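ホーム 知恵の交換所 ものづくり・工作 ロボット・自動化 回答受付中 解決済み

投稿:11月 投稿者:ねじ山三号

Baloyiの双腕キット、机の上の片付け用途で買って後悔しませんか?

はじめまして。小さな工房で一人仕事をしている者です。前から気になっていたBaloyiの卓上双腕キットを買うかどうか、もう一か月くらいずっと迷っています。販売しているのはFodexさんで、見積もりをもらったら本体とグリッパ二つ、制御ソフトのVetiaの一年分込みで2,755ドルでした。送料は別です。正直、私のお小遣いで気軽に買える額ではないので、使っている方の話を聞いてから決めたいなと思って書き込みました。

やりたいことはすごく地味で、作業台に散らばったペンや定規、飲みかけのボトルなんかを、決まった箱や筒に戻してもらうことです。将来的には部品の仕分けも手伝ってほしいんですが、まずは片付けから。動画サイトの紹介を見ると、すいすい動いていて夢のようなんですけど、ああいうのって一番うまくいった回を載せているんじゃないかと疑ってしまって……。

気になっているのは次のあたりです。

まず、薄い物がつかめるのか。定規やペンが机にぺたっと寝ている状態から拾えるんでしょうか。標準の二本指グリッパで足りるのか、別売りの指先を買わないとだめなのか、Fodexの商品ページを何度読んでも書いてありません。

それから、腕が二本ある意味がどれくらいあるのか。片腕版なら1,124ドル安いんです。この差は大きいです。片付けだけなら片腕で十分という気もするし、でもあとから足すと高くつくという話も見かけました。

もう一つ、Vetiaの使い勝手です。プログラムは少し書けますが、ロボットは完全に初心者です。手で動かして覚えさせるだけで本当に何とかなるのか、二年目からの利用料はどうなるのか、そのへんも知りたいです。

設置場所は奥行きが浅めの白い机で、後ろはすぐ壁です。音は多少うるさくても平気です。どうぞよろしくお願いします。

灰色のやすり

片腕で十分だと思います。双腕はロマンです。

私は持っていませんが、展示会で触りました。動きはなめらかでしたよ。ただその値段を出すなら、引き出しを買って自分で片付けたほうが早いです(笑)。あとソフトが年払いなのは個人的に好きじゃないです。以上です、あまり参考にならなくてすみません。

豆電球と暮らす

持っています! 双腕のほうです。使い始めて半年ちょっと、最初の二か月はほぼ練習台でした。長くなりますけど、聞かれたことに順番に答えますね。

薄い物ですが、標準の指だと得意不得意がはっきり出ます。ペンは丸みがあるのでわりといけます。クリップがついたボールペンは、向きによってクリップが指に当たって逃げることがあって、うちでは斜めから近づける動きを覚えさせたら安定しました。問題は定規です。透明なものは特に難しくて、カメラが縁を見失うし、つかもうとしても指先が机をこするだけで終わったりします。私は机の端まで滑らせて、はみ出したところを挟むやり方にしました。見た目は間抜けですが、ちゃんと入ります。別売りの薄型指先も買ったんですけど、今度はボトルみたいに太い物が滑りやすくなったので、結局、普段は標準に戻しています。

腕が二本ある意味。これはねえ、使う前は私も半信半疑でした。物を拾って箱に入れるだけなら、確かに一本でできます。でも、軽い入れ物にペンを立てようとすると、片方で入れ物を押さえておきたくなるんですよ。うちのペン立ては軽いので、一本でやっていた頃はよく倒しました。それと、机の右のほうは右腕、左のほうは左腕と分けられるので、無理な姿勢にならないのが地味にうれしいです。反対に、二本が真ん中で鉢合わせして止まるのは双腕ならではの悩みで、最初はしょっちゅう緊急停止していました。Vetiaに「待ち合わせ」という設定があるので、早めに覚えてください。説明書だと後ろのほうに載っていて、私は気づくまでずいぶんかかりました。

Vetiaは、手で動かして覚えさせるのは本当にできます。プログラムは一行も書かずに、ペンをペン立てに入れるところまで行きました。ただし、回数がいります。私は記録を全部残しているんですが、ペンの動作だけで412回分ありました。一日で詰め込むと自分の手つきが雑になって、その雑さまで覚えられてしまうので、少しずつやるのがおすすめです。物の置き場所も毎回ちょっとずつ変えたほうがいいです。同じ場所ばかりで教えたら、同じ場所でしか拾えない子になりました(実話です……)。

練習の机は、だいたいこんな並べ方です。定規とボールペンをわざと重ねて置くと、難しいけどいい練習になりますよ。

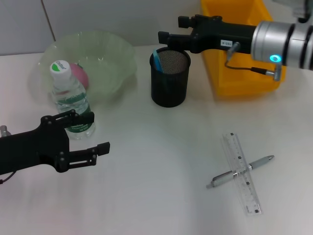
ねじ山三号 くわしくありがとうございます! ペン立てを倒す話、まったく考えていませんでした。双腕に気持ちが傾いています。追加で聞いてしまってすみませんが、二年目の利用料と、壁ぎわに置いて大丈夫かどうかも教えていただけますか。

豆電球と暮らす 利用料は、私もまだ二年目に入っていないので払った経験としては言えないんです。契約のときに聞いた限りでは、払わなくても覚えさせた動作はそのまま動いて、新しく覚えさせる機能だけ止まるとのことでした。ここは契約の時期で変わるかもしれないので、Fodexの窓口に文面でもらっておくのが確実です。返事は遅いですけど、ちゃんと来ます。

壁ぎわは、腕の取り付け位置しだいです。机の両脇から向かい合わせに出す形なら、後ろが壁でもそんなに困らないと思います。むしろ背景がすっきりしているほうが、物を見つけるのが安定する気がします。気をつけてほしいのはケーブルで、グリッパから手首に回っている線がけっこう引っかかります。私は一度、ボトルに引っかけて机の下まで落としました(ふたが閉まっていて命拾い)。余った分を面ファスナーで軽く留めておくといいですよ。きつく留めると手首を回したときに突っ張ります。

あと、すぐに役立つ片付け係を期待すると、がっかりすると思います。私が手で片付ければほんのひと息の量を、うちのはほとんど一曲聴き終わるくらいかけてやります。それを眺めるのが楽しい人なら、すごくいい買い物です。私は楽しいほうでした。

木くず親方

横から失礼します。比較のために書いておくと、うちはBindoraの片腕を使っています。つかむ力は強くて、工具みたいな重い物はこちらのほうが得意だと思います。ただ、手で教える機能がおまけ程度で、座標を自分で打ち込む場面が多いです。初心者で、いろんな形の物を扱いたいならBaloyiのほうが楽でしょうね。

それと保証の話。Fodexで買うなら、グリッパの指は消耗品扱いで保証対象外なので、注文のときに予備を一組入れておくと送料が一回で済みます。私は別の部品でそれをやり損ねて、送料を二回払いました。

ねじ山三号

みなさんありがとうございました。双腕のほうで、予備の指も一組つけてもらうよう見積もりを出し直してもらっています。利用料のことも一緒に聞いたので、返事が来たらここに追記しますね。とりあえず今夜は机の奥行きを測ります!

関連する話題 新着の質問 投稿のルール ページの先頭へ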